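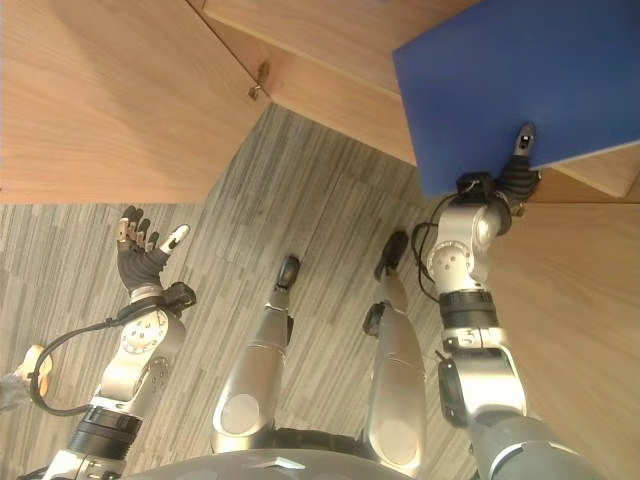 Cabinet work at Skoltden: an interview with Sofia Pinheiro

Posted 12/28/21

The open day at the Skoltden workshop had one station that kept its queue until closing. A humanoid robot worked at a light wooden cabinet on a carpeted floor, holding a flat blue board against the woodwork with its right hand. Sofia Pinheiro, who runs the handling programme for Sevell, answered questions beside it between runs.

She began with the board. "It is a rigid flat part with no handle. A two-finger clamp would take it by the edge and be done. We wanted the hand to press it against another surface and keep it there, and that is a different control problem."

The difficulty is contact. When a part is carried through free air, the arm only has to know where it is. Once the part touches the cabinet, a small error in position becomes a force, and the force rises quickly if the arm is stiff. Pinheiro's team runs the arm soft in the direction of the wood and stiff along it. "If you get those two the wrong way round, the board slides down and the wood gets dented. We did both in May."

The fingers on the pressing hand are covered in black rubber. Asked whether grip alone would be enough, Pinheiro said she preferred not to depend on it. "Rubber changes with dust and with age. The fingers curl under the lower edge, so part of the load is carried by shape."

The left hand stays open over the carpet while the right hand holds. Several visitors asked what it was for. "Later it will work the latch. At present we keep it clear and log its joints, so that we know how much the free arm drifts when the other one is loaded."

The controller refreshes its force targets 1000 times a second. The planning layer above it, supplied by Antunes, is far slower and is allowed to be. The team has recorded some 400 trials on the cabinet, and the figure Pinheiro quoted for the most recent block was 96 per cent of placements held for the full interval. She was careful about what it covers. "One cabinet, one board, one floor. Move the cabinet a hand's width and I would expect a lower number."

The floor came up more than once. Carpet tiles give slightly under load, and the feet do not settle in quite the same position each time. A harder surface would have simplified the balance model. Pinheiro's view is that most of the buildings where such work might be useful have carpet in them, and that the correction had to be written sooner or later.

On cables she was brief. Those at the wrists are left with a loop of slack so the joint can turn through its range. An earlier routing, kept tight to the forearm, wore through after 4 weeks.

The next stage, with Tosico, adds a second board of a different thickness and asks the robot to judge the difference by touch. Pinheiro gave no date for it. "The sensor readings are good enough. Our model of the fingertip is not, and I would like to fix that before we show it to anybody."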